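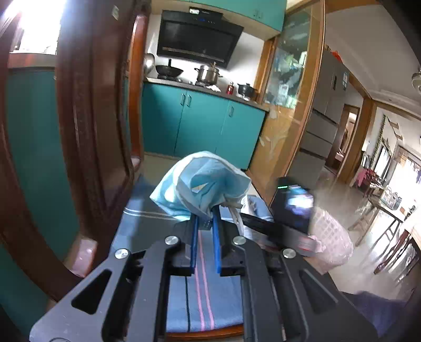

The thin papery cloths are the ones that end up everywhere, ran one of the longer replies to our May questionnaire, and a striped towel is no use to anyone if it is lying under three other things. The reply went on to ask whether the project meant to deal with the cloths, the towels or the surfaces they are left on. The present report sets out our answer, which is that all three are now covered by the work at Vano House.

Kitchen Linen and Storage Project, Vano House
Progress report to the Kocsis Fund
Submitted by Prondar Housing Association, 17 July 2018

1. Purpose of the grant

The Fund awarded Prondar £2000 towards better care and storage of towels, cloths and small household items in the shared kitchens at Vano House. The application described kitchens in which clean and used textiles were kept together, and in which personal belongings such as bags, cables and small devices were set down on the same surfaces as the linen. Residents had raised the matter at several house meetings.

The grant covers towels, washable cloths, shelving, hooks and labels. Staff time is met by Prondar and is not charged to the project.

2. Work completed

All 6 shared kitchens have been cleared, cleaned and re-shelved. Residents were given notice before each clearance and were asked to remove their own belongings. Unclaimed items were kept in the ground-floor store for 30 days. Most were collected within the first week.

New towels were ordered from Paneck and have been delivered. The light blue towel with lengthwise stripes in pink, dark navy and white is easy to tell apart from the plain tea towels already in use, and residents have asked that it be kept for drying hands and for laying under items on the worktop. We have agreed to this. Plain towels remain in use for dishes.

Hooks have been fitted beside each sink. In the two upper kitchens the first set of hooks was placed too high and had to be moved down. The wall has been filled and will be repainted when the corridor is next decorated.

3. Disposable cloths and papery items

The application dealt mainly with towels. It became clear during the clearances that thin disposable items were a larger part of the problem than we had supposed. Napkins, wipes and face masks were found crumpled among clean linen, and when bunched up they are difficult to distinguish from one another. Several had been through the wash inside a folded towel, leaving fibres on the rest of the load.

Each kitchen now has a lidded bin next to the linen shelf. Towels are shaken out before they go into the laundry bag. Anything thin, papery or layered is placed in the bin unless its owner is present to claim it.

4. Personal belongings on surfaces

Residents asked for somewhere to put a bag or a charging cable while they are cooking. A low shelf near the door has been set aside for this in four of the kitchens. In the remaining two there is no free wall, and a narrow trolley is being considered. Soft bags are the most awkward items, as they bulge and slide when placed on a shelf without an edge. A raised strip has been added to the front of the shelves in response.

Cables are a safety matter as well as one of tidiness. House rules now ask that no cable be left across a towel or near a sink, and a notice to this effect is on display.

5. Expenditure

A sum of £400 remains unspent and is held for the trolleys and for replacement towels. Shelving cost less than budgeted. The price of the towels rose between the quotation and the order, and the saving on shelving was used to meet the difference. Copies of the Paneck invoices are attached to the financial return.

6. Matters outstanding

The laundry rota has not worked well in every kitchen. Where towels are washed by whoever happens to notice them, the clean pile runs low towards the end of the week and used towels are put back on the hooks. We propose a fixed collection from each floor and will discuss this with residents at the next house meeting.

The labels supplied for the shelves have begun to peel near the cookers. Replacements with a stronger backing have been requested from the supplier at no charge.

We ask the Fund to agree that the unspent balance may be carried forward and used for the purposes given in section 5. A final account will be sent once the trolleys are in place and the wall repairs have been inspected.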